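The paper pile wins again

Friday, 4 p.m. Kitchen table gone under bills, school forms, a boiler manual in 3 languages. Sound familiar? Paperless was supposed to fix this. It didnt.

So, one month of going back to binders. Cheap ones, black, two holes or more, whatever the store had. 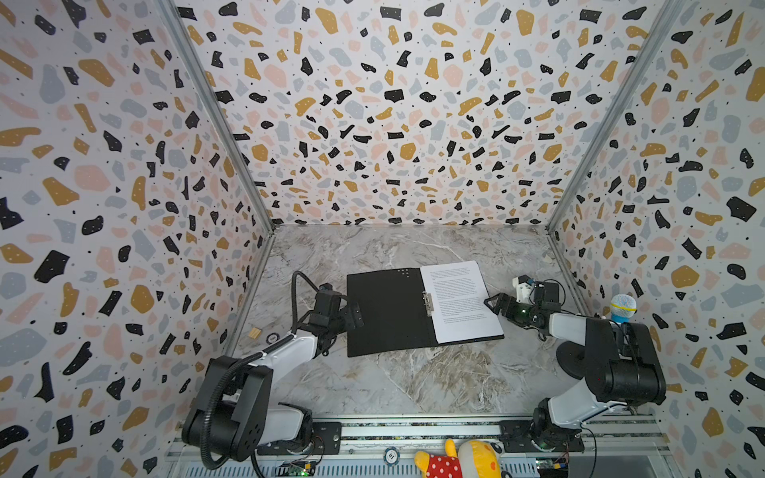

Start with the dull stuff

Taxes first. Then insurance. Anything older than the warranty goes out. I shredded 200 sheets in one night and the shredder quit twice.
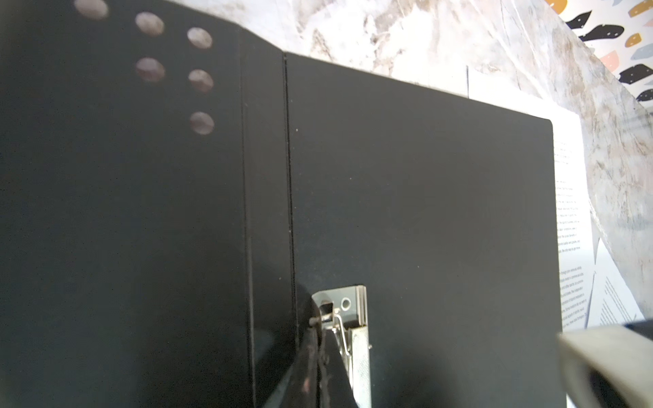

Frans Desmet would skip the hole punch altogether and put everything in sleeves, which he says saves an hour a month. Maybe. Sleeves slide, though, and they get fat fast.

Old course notes are the worst. Pages on markets and the law of economy, kept for years, never opened. 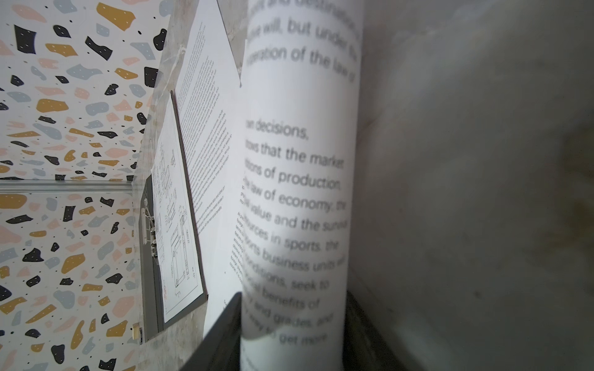 Keep the notes you wrote by hand and recycle the handouts, is Jasper Vandenberghe's rule. Took me 30 minutes. Felt mean, then fine.

Labels next. Spine, big letters, no clever names. "House" beats "Misc 2" evry time.

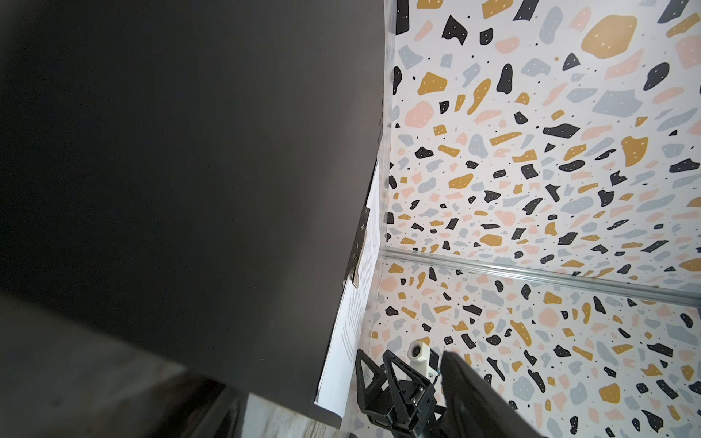 Two binders per household is plenty, one reader wrote in July, and a third just means you stopped throwing things out. I'm on four.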